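Subject: Re: [marar-players] Server move, world reset and the mod list
From: Aishwarya Pai
Date: Monday, December 27, 2021

Answering the questions that came in over the weekend in one message so they're all in the archive.

> Is the old world going away completely or will there be a download? Also
> I saw that Flenari isn't in the new list. A few of us have farms that
> depend on it. If it's gone for good I would like to know before I spend
> another evening on the irrigation.

There will be a download. The old world stays up until the end of the week, then it goes read-only, and after that I'll zip it and put it next to the earlier ones on the files page. It's bigger than last year's because of all the exploring people did in the ocean biomes. If your connection is slow, ask me for just your region and I'll cut it out for you. Give me two opposite corners and the dimension.

Flenari is out. The author stopped at the previous game version and there is no port I trust. I tried the unofficial one on the test server and every sprinkler block turned into air when the chunk reloaded. So please don't spend another evening on the irrigation. Fatisance has its own water channels now and they cover most of what people were using Flenari for. What it doesn't have is the timer. You'll have to build that with redstone.

The full list for January:

Ollus (world generation, new islands and the reef)
Fatisance (farming and food)
the map mod, same as now
the backpack mod, same as now, but see below
sleep voting

That's shorter than what we have today and I want to keep it that way. Half of the crash reports this fall came from two mods changing the same recipe. If you want something added, send it to the list with a link and I'll put it on the test server for a few days before it goes anywhere near the real one.

Memory: set your launcher to six gigabytes if you have it. Four works if you turn the view distance down. Anything below that and Ollus will stall when you cross from one island to the next.

The machine itself is moving out of my hallway and onto the shelf in the back room, with wired internet. This is the part that decides how long we're down. I have to shut it off, carry it, connect it, and run the backup check before I let anyone in. Plan on the whole evening.

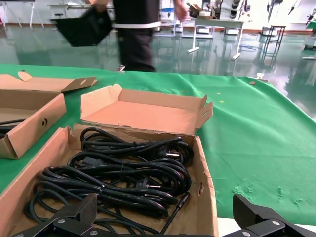
Power cords, first box.

For those who asked about the address, it stays the same. The port stays the same too. You will need to delete the old server resource pack from your game folder or you'll get purple and black squares on all of the Fatisance crops. The game does not replace it for you, at least it didn't for me on two different computers.

Now the reset. Everyone starts on the same beach with nothing. You may bring one backpack of items from the old world, packed before it goes read-only. Put your name on it with an anvil and leave it in the chest room at spawn. I'll copy them across by hand. Rules for what goes in:

No spawners, no spawn eggs.
No more than 64 of any one block.
No Flenari items. They will not exist in the new world and they can corrupt the backpack they are in. I lost a whole one that way on the test server.
Written books are fine, and you can have as many as fit.
Enchanted tools are fine, one of each kind.

If a backpack breaks the rules I'll take out whatever is over and leave the rest. I won't write to each person about it.

The world border starts at a size that takes in the first ring of islands and the reef, and I'll widen it when people have settled. In Ollus the big volcano island is always in the second ring, so there's no point in racing for it on the first night. The nether will be open from the start. The end will stay closed until we agree on a date for the dragon, same as last time.

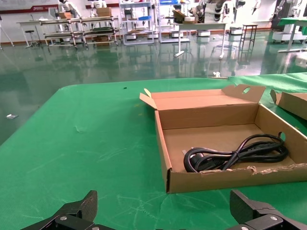
Could we keep the shop district rules from the old world? I thought they worked well once the signs went up, and I'd hate to argue about plot sizes again. Also, my vote is for keeping the end closed until at least the second month. Last time it was over before I had iron armor.

Yes to the shop rules. I'll copy that book over myself so it doesn't use up a slot in anyone's backpack. Plots are the same size, one per player, and the road between them stays clear. The only change is that prices are in emeralds and not in diamonds. Ollus puts a lot of diamonds under the reef and they were close to worthless on the test server after a few days.

On the end, I'd like to hear from more people before picking a date. The second month sounds reasonable to me. Write to the list and not to me privately, please, so that we can all see where it stands. 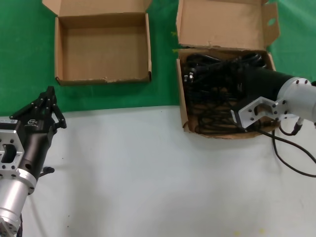 Two boxes, flaps up.

Some known problems with the new setup, so you don't report them:

Boats placed on the reef sometimes sink one block and can't be entered. Break the boat and place it again.

The map mod shows the spawn island twice if you join before the terrain has finished loading. Restarting the game clears it.

Fatisance cooking pots lose their lid when you move them with a piston. They still cook.

Sleep voting counts players who are standing in the nether. I have this down to fix, but I don't know where the setting is yet. If you know, tell me.

Parrots. There are far too many parrots on the jungle islands. I've turned the number down once and it made no difference that I could hear.

Permissions carry over. If you could use the claim tool before, you can use it now. Claims themselves do not carry over, obviously, as there's nothing there to claim yet. Everybody gets 200 claim blocks to start with and earns more by playing. Please don't claim the beach. It's the first thing new players see, and last time it was a patchwork of fences within a day.

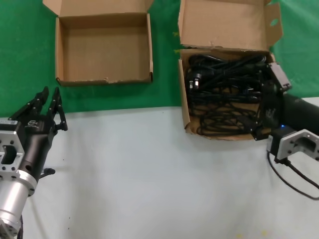 The boxes again.

Backups will run every 30 minutes while anyone is online and once overnight. You'll notice a short pause. If you are in the middle of a fight, the pause is the same for the skeleton.

I still need someone to host the test server after January. It doesn't need much. If you can leave a computer on in the evenings and you're comfortable editing a config file, write to the list. I can send the whole folder as it is and walk you through the first start.

Last thing, the backpack count. Seven are in the chest room as of this morning, and two of those have no name on them. One is green and has a lot of kelp in it. Please go and name it.

Aishwarya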